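Jindska House Residents' Newsletter
Wednesday notices, issued February 23, 2005

Guest washrooms: refilling of hand gel bottles

The House Office wishes to inform residents and visiting staff of a change in the way hand gel is supplied to the guest washrooms. Until now, empty bottles have been thrown away and replaced with new ones from the store on the ground floor. With effect from the first day of next month, pump bottles will be kept in use and refilled on site. The proposal was put forward by Mitsuko Hirose of the Housekeeping Section and was approved at the last meeting of the Household Board.

The Housekeeping Section used 296 bottles of hand gel in the past year, many of them with a perfectly sound pump. Under the new arrangement the Section will receive gel in large containers from Handance, our present supplier, and will fill the bottles as part of the ordinary washroom round. The 16 guest washrooms in the east wing will be included first. The remaining washrooms will follow in July, once the shelving in the Dvořáček Corridor store has been completed.

Residents who look after the washroom attached to their own rooms are welcome to take part. Refills may be collected from Tetsuya Amano at the store between breakfast and noon on working days. A bottle should be brought for each refill requested. The store is unable to lend bottles or to accept glass.

The following points are taken from the instructions issued to the Section and apply equally to residents.

Bottles are to be refilled before they are completely empty, and only with the product named on the label. Different gels must not be mixed. Hands are to be washed and dried before the pump is removed. The bottle should be held firmly by the body, over the basin, and the pump drawn out slowly with its tube. The pump should be put down on a clean paper towel and never directly on the ledge. After filling, the neck is to be wiped, the pump refitted and pressed twice, and the bottle returned to its usual place beside the basin.

A pump that sticks or drips should be handed in at the store. Drinking water bottles must not be used to hold gel, soap or any cleaning product, even for a short time, and should not be left on the ledge after use. 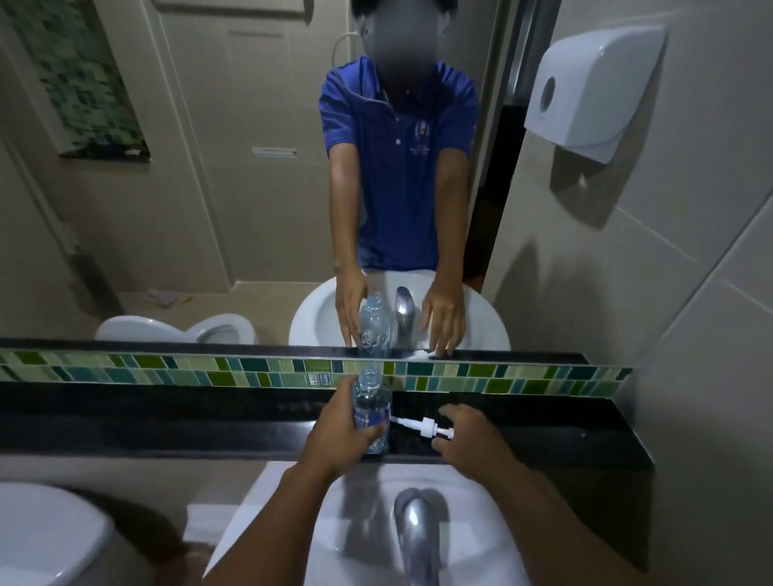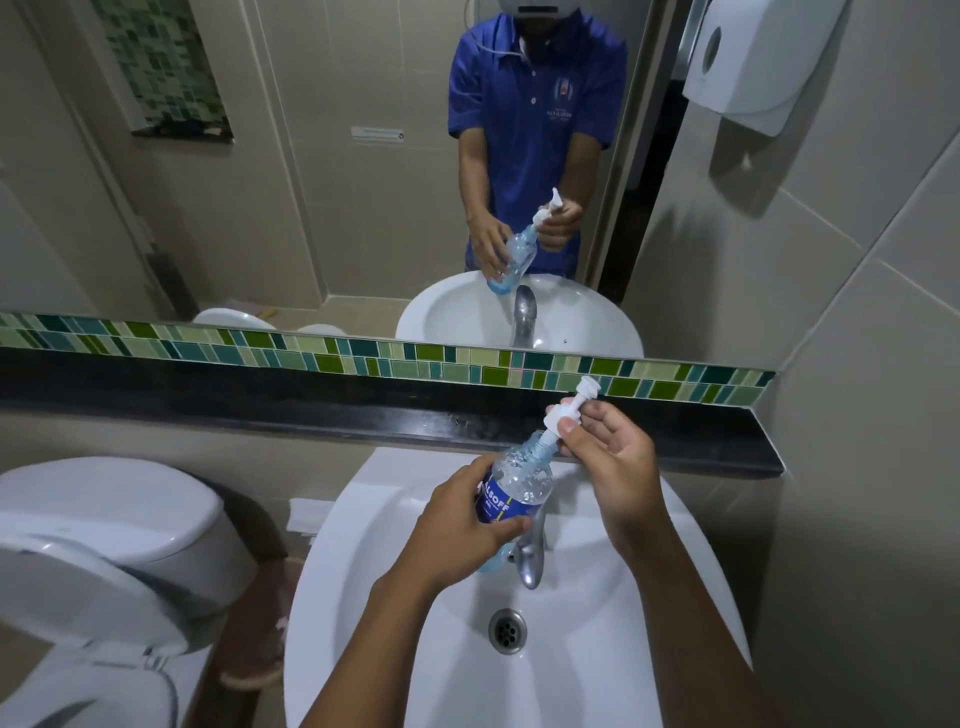 The ledge and basin in an east wing guest washroom.

Care of ledges and mirrors

The black ledges show water marks very readily. Residents are asked to wipe them with a soft dry cloth after use and to refrain from applying polish or scouring powder. The glass mosaic strips may be cleaned with warm water only. Mirrors will continue to be cleaned by the Section.

Reports of loose tiles or slow drains should be made in writing to Evelien Visser at the House Office. Requests received before noon will normally be dealt with within 2 working days.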